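3.2 Loose cables as a household material

Of all the things we asked people to sort in the Derkville homes, cables gave us the richest material by far. Clothes have a drawer, plates have a shelf, and most adults can tell you where both go before they have picked them up. A cable has no such place. It lives in a box, on a windowsill, behind a lamp, or in a heap on the table with five others, and the person tidying has to decide what it is before deciding where it belongs. We found this a delight to study, and we hope the pages that follow show why.

We use three terms throughout. A run is any stretch of cable that lies more or less straight. A loop is a stretch that comes back on itself, whether or not it touches. A crossing is a point where one stretch passes over another, and it makes no difference to us whether the two stretches belong to the same cable. Crossings turned out to be the best single guide to how hard a pile looks to the person facing it. Length matters far less than we expected! A long cable with one lazy loop is picked up without a second thought, while a short one tucked under its neighbor can make a person stop and lean in.

Thickness shapes the pile too. A thick round cable has a will of its own and holds wide curves, so it tends to stand up out of a heap or arch over it. A thin one follows whatever is next to it. Flat cable is the odd member of the family: it bends easily across its face and hardly at all along its edge, so it folds over and twists where a round cable would simply curve. Figure 4 shows (a) thick and thin black cables beside a white flat cable with small rectangular connectors, and (b) a black cable raised over a surface with visible wood grain, with two thin black wires lower down.

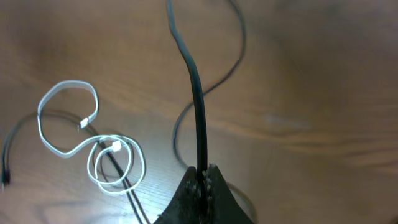

Color helped our participants a great deal. When a pile held one white cable and several black ones, the white cable was nearly always named first and often removed first, even when it lay in the most awkward spot. Black against black was another matter. People followed such a cable with a fingertip, lost it at a crossing, and went back to the start. Lucie Li, who ran the home visits in Derkville, began noting these restarts during the February sessions, and her notes became the basis for the restart count used in Section 4. It is a lovely measure because it needs no equipment and two observers rarely disagree about it.

We also learned to pay attention to connectors. Participants treated them as handles, as labels, and as trouble, sometimes all within a minute. A connector tells you what the cable is for, so people hunt for it first. It is also the widest part of the cable, so it is the part that snags when a loop is drawn through another loop. In the sorting task, 48 of the piles contained at least one cable whose connector was caught inside a loop when the session began. These piles took more restarts than the rest, and they drew the best remarks. One participant called the process "asking the cable politely," and went on to free it by pushing slack back toward the middle of the heap.

Pushing slack inward is worth a closer look. The common first move is to take hold of an end and pull upward. With a single cable this works well, and the person gets a clear view of how much is still lying on the table. With a tangle, the pull closes the loops and tightens whatever crossings are there. More practiced sorters lifted a cable only a little way, looked at what moved, and set it down again. We call this a test lift. It was so common among the people we came to think of as experts that we added it to the Inia coding sheet as its own action, separate from picking up and from pulling.
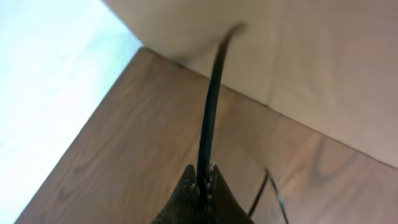
The surface under the pile deserves more credit than it usually gets. Earlier work in our group, using the Galanis task set, placed everything on a plain gray mat, and we now think this hid something interesting. On a patterned tabletop, dark wires compete with the dark streaks of the grain, and people used their hands more and their eyes less. Shadows had a similar effect. Several participants reached for the shadow of a thin cable, laughed, and moved their fingers over to the cable itself. We saw this most in the late afternoon visits, when the light came in low from one side.

For the coding itself, each pile was described before the first touch and again after each cable was removed. This gave almost 1,000 pile descriptions across the study. Each one records the number of crossings, the thickest and thinnest cable present, whether any flat cable was included, and the kind of surface. We did not try to record the exact path of every cable. The Durer notation allows it, but it is slow to write out by hand, and the coarser description was enough to predict where people would pause.

Storage after sorting is treated in Section 3.3. There we follow the same cables into drawers, bags, and hooks, and look at which ways of coiling were still intact when we returned to the homes.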